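**Ticket: Gauthier open day demo, coffee station**
Status: monitoring

Scoop task stops before the grasp. Controller log shows a reach timeout at 90 per cent of travel. Gripper checked at the red scoop, fingers either side of the handle.
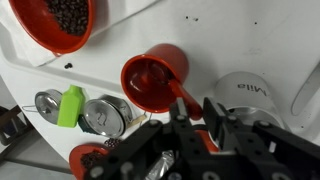 Raised the timeout from 1,000 to 3,000 ms and reloaded the Skenunis profile. Force limit left at 49 – no change needed for visitors. Restarted before the afternoon tour.

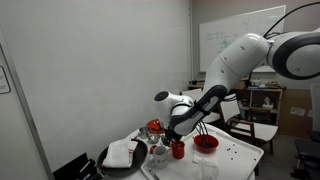

Does the new timeout carry over to the Ellent demo?

It's saved per profile, so the Ellent one has to be edited separately. Leaving this open until February.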